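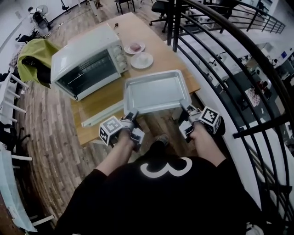 Alina Moldovan answered my last column by writing that a recipe full of grams looks to her like homework, and that her grandmother never owned a scale and fed a whole street. I have read her letter several times. It is a kind letter, and I think she is wrong.

I came to this country with one suitcase and a notebook of recipes, all of them by weight. In my first month in Brarnville I wanted to make a simple sheet cake for my new neighbors, and I had no scale. The woman downstairs lent me her cups. I did the conversion with a table from the back of a flour bag, and I got a cake that could hold a door open. The neighbors ate it politely. One of them asked if it was traditional.

At that time I believed the fault was mine. Later I understood that I had been given a unit that changes with the person who uses it. If you push the cup down into the bag, you have a lot of flour. If you fill it with a spoon, you have less. If you shake it to make the top flat, it is again something different. In my kitchen I filled the same cup in the two ways I see most often, and the difference was 40 grams. A recipe for bread may ask for 3 cups. Then the error is three times bigger, and the writer of the recipe says in the notes, "add more water if the dough feels dry." How should a beginner know what dry feels like? This is exactly the thing the beginner has not learned yet.

Here I must be fair to the grandmother. She did not need a scale. She made the same bread in the same bowl for most of her life, and her hands knew the answer before she asked the question. But this knowledge lived in her hands, and it could not be put in a letter. In my own family there is a walnut roll that has died in this way. My aunt wrote "flour, as much as it takes." I have tried it with every amount that seemed reasonable to me, and it is a good roll, but it is not that roll.

Kaede Kuroda, with whom I often argue about such matters, says the cup is friendly. You can see it, a child can use it, and it does not need a battery. I agree with the part about the child. Still, I have taught children to bake with a scale, and they like very much to watch the number go up. They pour slowly, they hold their breath, and they stop one gram too late and are angry at themselves. With cups they have flour on the floor and nothing to watch.

There is also the washing. When I bake with a scale, I put the bowl on it, press the button for zero, pour the flour, press again, pour the sugar, press again, pour the honey. Honey from a measuring cup is for me one of the small punishments of life. My present scale is a cheap Wukico and I have dropped it two times.

What I am asking for is modest. I don't want to take the cups away from anybody. I ask only that people who sell recipes print both. The publisher Rocha still sends me baking books to review in which there is no gram on any page, and the last one had 492 pages. So there was room. When I wrote to them, I received the answer that American readers are not interested in weights. But I am an American reader now, and so are many people who learned to bake somewhere else. Also I suspect that the bakers who write these books weigh everything in their own kitchens and translate it into cups at the end, for us -- as one speaks slowly to a foreigner. I know how this feels, and it is not always kindness.

The mill at Susetti, from which I buy my rye flour, does it correctly. On the bag there is a recipe for a plain loaf, the grams first and the cups behind in brackets. It takes up one line more. I have made this loaf through two winters and it comes out the same each time, except when I forget the salt.

To Alina Moldovan I would like to make a proposal. Let her make her grandmother's bread as she always does, by hand and by eye, but with the bowl standing on a scale, and let her write down what she sees. She does not have to look at the paper ever again. She can put it in a drawer for whoever will want that bread later. And if she has a second copy, my address is the same as before.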